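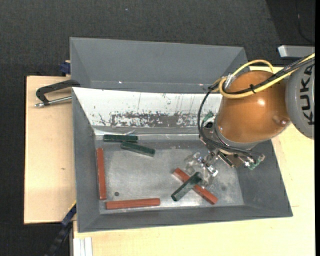

Handout 4: Picking from a bin, week two

Welcome back, everyone, and thank you for leaving the lab tidier than you found it last time. This week we carry on with the block exercise, and I want to spend a good part of the session on the case that gave nearly every group trouble — two blocks lying across each other in an X.

When a block has open floor on all sides, you can treat it almost like a drawing on paper. Find its long edges, find the middle, turn the gripper to match, come straight down. Once a green block rests on top of a reddish-brown one, things get more interesting. The lower block shows up as two short pieces with a gap between them, and most of your programs will happily report two small blocks that don't exist! So before you write any motion at all, please work out on paper how your code will decide that both ends belong together, and which block has to leave first.

Blocks close to a wall need some thought as well. The sides of our bin slope outward, which helps, but the fingers still need room. If a block lies along the wall, try gripping it near the end that has more space, and slow the last part of the approach.

A word about the back wall. It is white, scratched and rather shiny along the bottom, and the floor throws back bright spots too. Several of you asked whether we could paint it all matte black. We could, but I would rather you learn to live with it (the Ondon plant, where some of you will do your summer placement, is not going to repaint anything for us).

For your report, due at the end of February:
- your rule for choosing the next block
- one failed pick, explained properly
- your log from the 400 training picks, with the 600 test picks kept in a separate file

Check the clamps before you start, and keep your hands outside the boards whenever the arm is powered. Groups using the Tullel planner should reload the tool settings first.

Comments (2)

rey_group2: Does a pick count if the lower block shifts but we still get the top one?

viltham_evening: The paper exercise helped a lot, we had the order backwards.

Viltham Robotics Course — contact the lab office — © course staff — Back to top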